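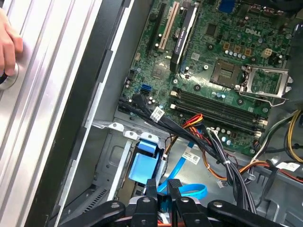

Prelwood is looking for repair shops to try Pan

Call for participants, spring round
Location: Menville and Clillutmont, on site at your shop
Length: 8 weeks, starting in April
Places: two shops
Payment: $869 per shop, per week

Do you take apart old desktop computers all day? Do you have opinions about drive clips? Then we would love to meet you!

Pan is our bench kit for shops that strip, sort and resell parts from used office PCs. It pairs a robot arm and gripper with a work table, a set of fixtures and the software that ties them together. We have been building it at Prelwood for a good while now, and it has reached the point where our own bench is no longer the best place to find out what it needs. We know our own computers too well. You have the weird ones, the dusty ones, the towers somebody closed up with the wrong screws, and that is the pile we want Pan to face next.

What the work is like

You and Pan share one computer at a time. The tower lies on its side with the cover off, and you decide together (well, you decide) which jobs go to the arm and which ones stay with your hands. Reaching in beside a drive cage is the kind of job we care about most. So is getting at a data cable without dragging half the power wiring along with it. Some of this goes very nicely already and some of it is still slow, and we want your notes on both.
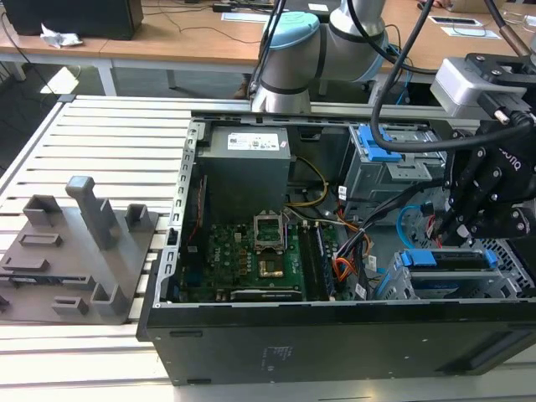 Older office towers are our main focus for this round, including machines with the processor already pulled. Full-size cases are fine. Please leave laptops and all-in-ones out of it for now, much as we'd like to get to them. The fixtures are 3D printed, so if a holder is in the wrong spot for the way you work, tell us and we'll send a new version. We really enjoy this part, and you don't have to be polite about the old one.

What we ask of you

Two people from your shop who can each give us a morning or an afternoon on working days
A steady supply of desktops that are headed for parts anyway
A sturdy floor, a normal wall outlet and room to walk along both sides of the table
A short written log for each computer: what you tried, what stuck, what you ended up doing by hand
One call with our team each week

You don't need to know how to program. If you can use a phone and a screwdriver you can learn the controls, and we'll spend the first days in your shop going through the setup and the safety training with you. Anyone working at the table has to finish the training first, owners included.

What you get

The weekly payment goes to the shop, and how you split it is up to you. We deliver the kit, set it up and pick it up again at the end. Parts you recover are yours to sell. You can also keep the kit at a reduced price after the round, with no pressure either way; the terms will be in the agreement you get before you sign anything.

How to apply

Use the form on the Pan page and tell us where you are, how many people work in the shop and what sort of desktops come through the door. A few phone pictures of your work area would help a lot. We'd also like to hear about the one computer model you dread opening. Applications close at 5 p.m. on the last working day of March, and we'll write back to every shop that applies.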